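Rooting of Rosemary Cuttings in Different Mixes
Project report, Introduction to Plant Propagation
Plumlow
Apr 26, 2026

1. Introduction

Rosemary is a common plant in the gardens of Plumlow, but many gardeners buy a new pot every spring. Seeds of rosemary are slow and they germinate badly, so the usual way to get new plants is the cutting. In books and on garden websites there is much advice for cuttings, and the advice is often contradictory. One source says that pure sand is best, another says that sand dries too fast. Some growers use rooting powder every time, and others write that rosemary does not need it.

For my project I wanted to compare mixes which a home gardener can buy or prepare without difficulty. The main question was: in which mix do the cuttings make roots most reliably? The second question was whether a rooting powder makes a visible difference.

2. Plant material

All cuttings were taken from one mother plant, an upright blue-flowering rosemary which came from the Karagiannis nursery. It was a healthy shrub, already woody at the base, and it had not been pruned since the autumn. I took the cuttings in the morning and kept them in a damp cloth until planting.

I chose tips of side shoots which were not flowering. The lower part of the shoot should be a little firm when you bend it, but still green. Shoots that were completely soft I did not use, as they wilt easily. The leaves were removed from the lower part, and each cutting was cut just under a leaf joint with a clean knife. The bare stem was put into the mix to a depth of 2 cm.

3. Mixes

The trial had five mixes:

Mix A: Bruketti seed compost, used as it comes from the bag
Mix B: Bruketti seed compost and coarse sand, equal parts
Mix C: Bruketti seed compost and perlite, equal parts
Mix D: coarse sand only
Mix E: garden soil from the vegetable bed, sieved

The sand was washed several times before use until the water stayed clear. The garden soil was not sterilized. I know that this is not the correct practice in a nursery, but I think that most people at home do not sterilize their soil, and I wanted the trial to be close to what they do.

For every mix there was one tray with rooting powder and one without. The powder was Arkeck, the type for semi-hardwood cuttings. The end of the stem was dipped in it and the extra powder was shaken off. The planting hole was made first with a pencil, so that the powder was not rubbed away.

4. Conditions and care

The trays stood on a shelf by an east window. They had morning light and no strong sun in the afternoon. I covered them with clear plastic lids and opened the lids every day to let in fresh air. After the first new growth was visible, the lids were taken away step by step.

Each tray received 400 ml of water at the start. After this I watered only when the surface felt dry to the finger. This means that the mixes did not get the same amount of water in total. Sand needed it much more often than the compost. I discussed with myself for a long time if this is fair. In the end I decided that every mix should be kept in its own good condition, as a gardener would do it.
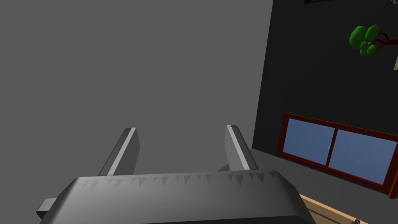

Figure 1. Rendered view from behind and above the gripper, with its two parallel fingers.

5. How the rooting was judged

A cutting was called rooted when it resisted a very light pull and, after lifting, had at least one clear root. Cuttings with only a pale swelling at the base (callus) were not called rooted. They were put back in the tray but did not enter the result. I also wrote down the color of the leaves and if there was rot at the base of the stem.

Roots were rinsed in a bowl of water before I looked at them. In the sand this was easy. In the garden soil it was difficult, and it is possible that some fine roots were torn off.

6. Results

The best result was in Mix C, compost with perlite, where 70 percent of the cuttings rooted. The roots were white and branched, and they held a small ball of mix together when the cutting was lifted. The leaves kept a good gray-green color during the whole trial.

Mix B was close behind. The roots looked a little shorter than in Mix C, and I saw almost no rot. The tray was heavy to move, but this has no importance for the plants.

In Mix A the beginning was very promising and the tips looked fresh. Later several stems turned black at the base. The compost stayed wet for a long time under the lid, and rosemary does not like this.

The cuttings in sand (Mix D) rooted slowly. Those which rooted had long roots with few branches, and they broke easily at potting. The leaves became somewhat yellow toward the end, probably from the lack of nutrients.

Mix E was the weakest. The surface of the soil became hard after watering, and there was green algae on it. Many cuttings dropped their leaves.

The rooting powder gave a small advantage in Mixes B and C, mainly as earlier roots. In Mix A I could not see a difference, and in Mixes D and E the results were too uneven to say anything.

7. Discussion

The results agree with the general opinion that rosemary wants air at the base of the stem. Both mixed substrates drain well and still hold enough water for a cutting without roots. The problem in pure compost was, in my opinion, the combination with the lid. Without a lid it may give a better result, but then the tips could dry out.

There are several weak points in this work. There was only one mother plant, so I cannot say if other varieties behave the same. The end of the shelf nearest the radiator was warmer than the rest, and I began to rotate the trays only after the first week. Also, I knew which tray I was judging, and this can influence the eye even if one tries to be careful.

If I repeated the trial, I would leave out the garden soil and use the free space for a mix with fine bark. I would also take a second set of cuttings in late summer, which is the season many growers prefer.

8. Recommendation for home gardeners

Use half seed compost and half perlite, or sand if you cannot find perlite. Rooting powder can be used but you can save this money. Open the lid daily, and water less than you want to. When the roots are well branched, pot the young plants one by one in a gritty mix and keep them out of strong wind until they are growing again.

The rooted plants from Mixes B and C are now in small clay pots and will go to the herb bed when the nights are warmer.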